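Brestcombe Home Notes
Home | Walls and Paint | Floors | Storage | Contact

Print this page | E-mail this page

Cleaning a Painted Wall and Black Baseboard Above Tile

Matte paint marks easily and goes shiny if it is rubbed hard. A narrow black baseboard shows every speck of dust. The order of work below keeps dirty water off both.

You will need a vacuum with a brush head, two buckets, three microfibre cloths, dish soap and a soft toothbrush.

1. Pick up anything lying on the tile and move furniture 40 cm out from the wall.
2. Vacuum the top edge of the baseboard, then the floor along it. Start at the inside corner and work outward.
3. Mix 6 mL of dish soap into a bucket of warm water. Fill the second bucket with plain water.
4. Wring the cloth until it no longer drips. Wipe the wall from the bottom up in overlapping passes, then rinse from the top down.
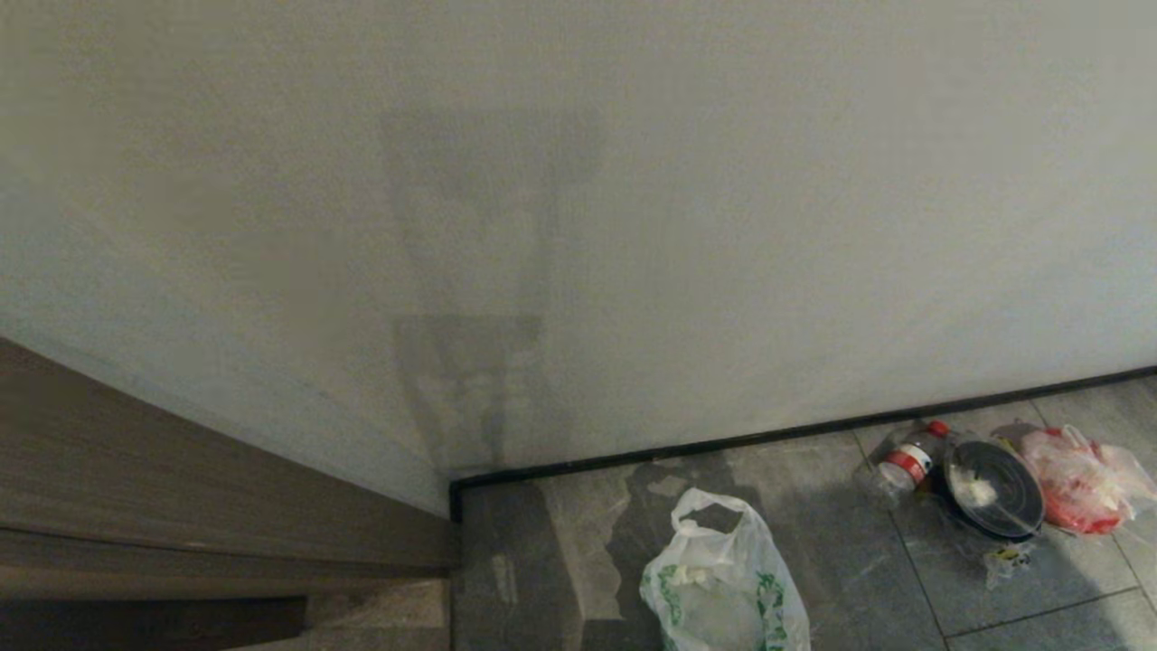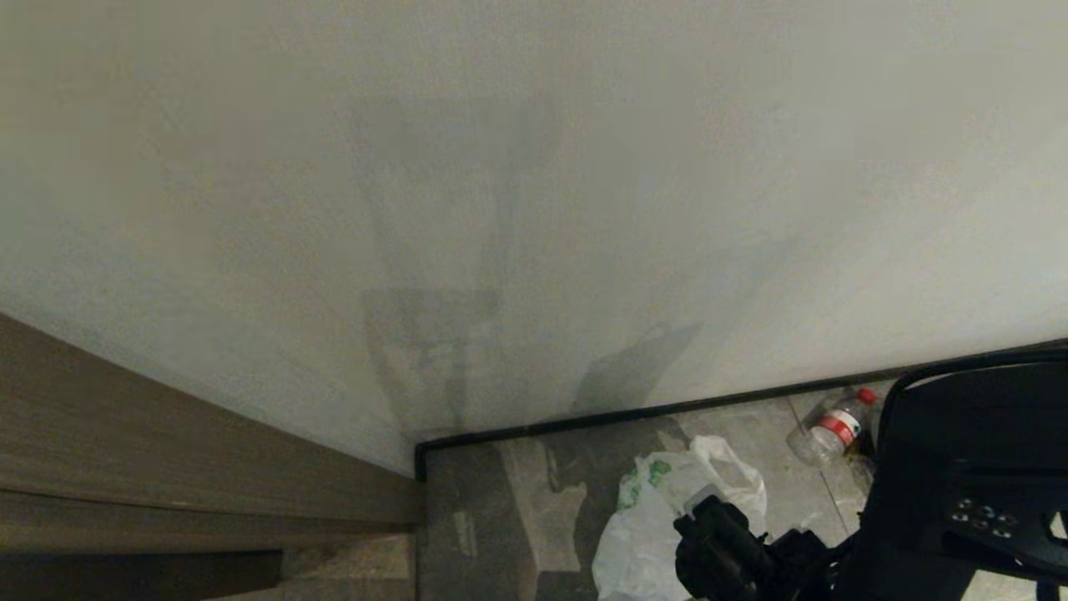 Inside corner: pale wall, wood-grain panel at left, black baseboard, grey tile.

5. Where the wall meets a wood-grain panel, use a nearly dry cloth and follow the grain. Do not let water sit in the seams.
6. Clean the baseboard with a fresh cloth. Use the toothbrush in the corner.
7. Mop the tile last, working along the grout lines, and change the water when it turns grey.

Leave the wall for 16 hours before judging the colour. Patches that still look dull may need a second rinse. Test any stronger cleaner behind a door first.

Text by Nigel Lockwood. Revised January 19, 2021.

Contact us | © Brestcombe Home Notes | Back to top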